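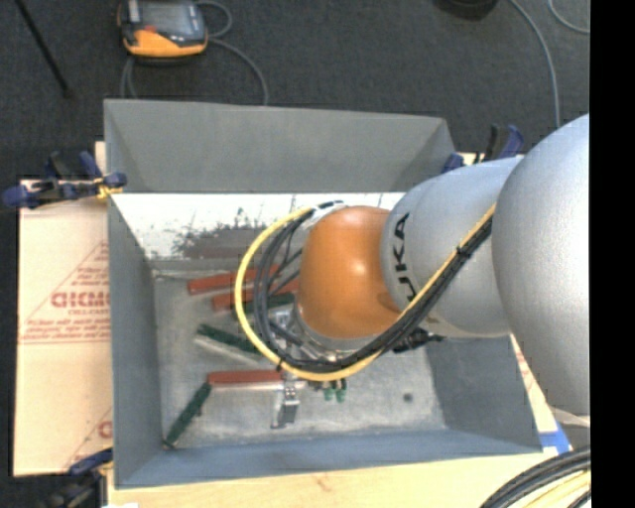 Figure 6.1 A KUKA robot arm reaching down into an open grey bin.

Chapter 6
Holding Stock

Reading time: 5 minutes

A business that sells goods has to have them when the customer asks. It also has to pay for them, put them somewhere and look after them until they are sold. Most of this chapter deals with the pull between those two facts. Chapter 5 followed goods from the supplier to the door of the business. We now look at what happens between that door and the moment the goods are used or sold.

Stock is the name for goods a business owns and has not yet used up or sold. In older books, and in most American ones, it is called inventory. The two words mean the same thing and you should be ready for either.

6.1 Kinds of stock

Accountants usually sort stock under three headings. Raw materials and bought-in parts are waiting to be used. Work in progress has been started and is not finished. Finished goods are ready to leave. A shop may hold only the last kind, and a bakery will hold all of them on most mornings.

The heading depends on the business and has little to do with the object itself. A sack of flour is finished goods to the miller and raw material to the baker. When you read a set of accounts, find out what the business does before you decide what its stock figures mean.

Some items do not fit easily. Cleaning cloths, till rolls, light bulbs and machine oil are all kept on shelves and all run out, yet none of them is sold or built into anything. They are normally called consumables. Small firms often leave them out of the stock records altogether and treat them as an expense on the day they are bought. Larger firms record them, because the sums are big enough to matter.

6.2 Why hold stock at all?

The first reason is time. Deliveries take days or weeks and customers will rarely wait that long. Stock fills the gap.

The second is price. Suppliers charge less for each item when the order is large, and one delivery costs less than several. A buyer who takes a large order has to keep the extra somewhere, so the saving on price has to be set against the cost of storage. We return to this sum in section 6.5.

A third reason is doubt. Demand goes up and down, lorries break down and suppliers close for holidays. Stock kept for this purpose is called safety stock or buffer stock. In a good year it may never be touched. That makes it an easy target when a manager is looking for savings, and the effects of cutting it may not show for months.

Seasonal trades have a reason of their own. A maker of garden chairs cannot produce a whole summer's sales in the summer, and so builds up finished goods through the winter — a period when a good deal of money is going out and very little is coming in.

6.3 What stock costs

The purchase price is only part of it. Money spent on stock cannot be spent on anything else, and if it was borrowed there is interest to pay. Space has to be rented, heated and lit. Goods must be insured, counted and moved. Some will be damaged, some will be stolen, and some will go out of date or out of fashion. Together these are known as holding costs.

Running out has a cost as well, and it is harder to measure. A customer who finds an empty shelf may come back tomorrow, may choose something else, or may go to a rival and stay there. No invoice ever arrives for a lost sale. Students often leave this cost out of their answers for that reason.

6.4 A worked case: Flarnell

Flarnell is a small firm that makes reading lamps. It buys the lamp switches from another firm, Alari, and uses 100 of them each week. Alari takes two weeks to deliver and sells the switches in boxes of 500.

If Flarnell waits until the last switch has gone before ordering, assembly will stop for two weeks. It must order while there is still enough on the shelf to last until the delivery comes:

reorder level = weekly use × delivery time in weeks
reorder level = 100 × 2 = 200

When the stock of switches falls to 200, Flarnell orders another box. If all goes to plan, the last switch is used on the day the new box arrives.

The sum assumes that weekly use never changes and that Alari is never late. Dorian Leclerc, the firm's buyer, does not rely on either. He adds a quantity of safety stock to the reorder level and looks at it again each September, before the busy months. How large that quantity should be is a matter of judgement as well as arithmetic. A switch is small and cheap and keeps for years, so holding a few too many does little harm. The same could not be said of fresh fish.

Keep the case to hand. The switches appear again in section 6.5, where we compare the price of one box with the price of several, and in section 6.7, where the stock record and the shelf do not agree.

Before you go on

Choose a shop or workplace you know well. Write down one item that it would be serious to run out of and one that would hardly be missed. Note how long you think each takes to replace. You will need both items for the exercise at the end of section 6.5.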